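An Evening at the Nusteck Heat Plant

November 26, 2018

I finally got to go inside the Nusteck heat plant! If you live on the east side of town you have walked past it plenty of times without noticing it, a low brick building behind the bus garage with a row of vents along the roof. The city opened it to residents for one evening before the council takes up the question of extending the heat network to Tundo, and I signed up the minute the form went live. The tour was capped at 50 people and the list filled the same day.

We met in the loading area and got hard hats (mine kept sliding over my glasses) and foam earplugs, which you really do need once you pass the second door. They split us in two. My half did the pump hall first and the control room after, which I think was the better order, since by the time we saw the screens we knew what all the little colored lines stood for.

The idea is simple enough that I was a bit embarrassed not to have understood it before. The plant takes the lukewarm water that leaves the sewage works next door, pulls heat out of it with two very large heat pumps, and sends hot water under the streets to buildings that no longer have boilers of their own. The water leaves at 72 degrees Celsius in cold weather and comes back a good deal cooler, and then goes around again. Right now the loop serves 745 homes, plus the middle school, the library and the pool. The plan in front of the council would bring that to 3000 homes by adding Tundo and the blocks along the river.

I loved the pump hall. The pipes are as thick as my waist, wrapped in silver jackets with arrows stenciled on them, and the floor hums through your shoes. Our guide from the utility let us put a hand on the return pipe. A boy in front of me asked if the heat smelled like sewage when it came out of the radiator and got a very serious and complete answer — it doesn't, the two waters never touch. They pass on either side of thin metal plates, and we got to hold one of the old plates that had been swapped out in October. It's lighter than a cookie sheet.

The control room is small and warm and has a single operator at night. On the big screen you could watch the school's demand drop off as the evening went on, and the pool's stay exactly where it was.

After that we walked over to the Wegener building, the old tram workshop the city fixed up and put on the loop last winter. This was the part I had been most curious about, because it shows what a connection looks like from the customer's side. In the basement, where there used to be two oil boilers and a tank, there is now a gray cabinet no bigger than a wardrobe. The rest of the room is bike parking! Upstairs the ground floor and first floor are rented out as workrooms, and the radiators are the original cast iron ones, cleaned and painted and working fine at the lower temperature. I had been told for years that old radiators were the reason older buildings couldn't join.
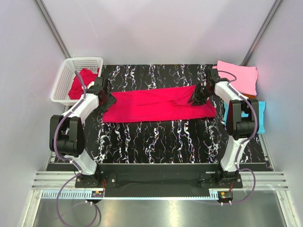 Sidotetti residents had a lot to say during the question hour, which was held on the ground floor with coffee and a very good poppy seed cake. One woman said that her building had been promised a connection two years ago, that the street had been dug up and closed again, and that she was still paying for gas. She wanted a date in writing before anyone started on Tundo. That got applause, and I clapped too. The utility's answer was that the Sidotetti pipe is in the ground and pressure tested but the pumping station at the bottom of the hill still has no permit. They would not give a date. I'd have liked the council members in the room to speak up at that point, and two of them were sitting right there.

The other big topic was price. The fixed part of the bill is high, and for a small apartment it hurts. A man at the back asked for a lower tier for one-person households, and the utility said the council sets the tariff and that it could be on the table along with the extension. So if you care about that, write to your ward member now — the comment period is open, and the forms are at the library desk and on the city's site.

I came home with sore feet and a folded map of the whole network, Sidotetti in dotted lines. There will be another tour in spring if enough people ask for one. Wear flat shoes, the gratings are hard on heels.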